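Robot Data Collection, Handout 6: The Day the Jaws Drifted
Uvalo course notes, February 2021

Okay, so last time we talked about calibration and I promised you a horror story. I have a good one, and it's my own fault, so I get to tell it.

We were collecting two-handed demos at our Ellwood site, bowl and soft-object tasks mostly. The plan was 2,000 episodes. We had 1,283 of them saved when I plotted jaw width for the left gripper and saw that "fully closed" had crept open by 2 mm. The jaws were closing fine! The number was wrong. A set screw on the encoder shaft had worked itself loose, a tiny bit with every squeeze, and our logging software (Cinen, you'll use it in the lab) just wrote down whatever it was told.

The thing I want you to get is how normal a session looks while this is going on. Hands on the grips, marker plates on top, jaws open, and a fault like that doesn't show up in any of it.
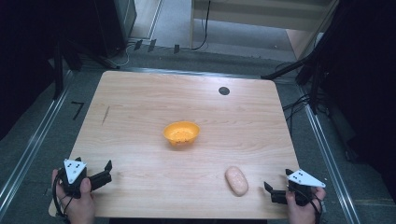
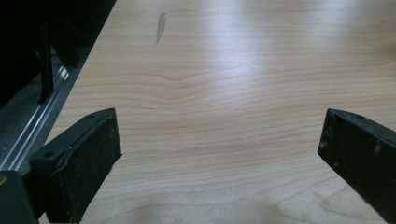 So how do you catch it? Close both grippers all the way before every batch and write down the two readings. I do it every 90 episodes now. If either one has moved from the morning value, stop right there and don't "fix it later" in software. We tried that. The slip wasn't steady, so no single offset worked, and we ended up throwing out most of a week – painful, but a policy trained on that stuff would've let go of everything.

One safety note while I'm at it. When you check the screw, unplug the gripper first. I didn't, and I got a good pinch on the thumb.

For next class: pull the Plostton log from the course folder, plot jaw width against episode number for each hand, and mark where you think the slip starts. Bring the plot even if you aren't sure.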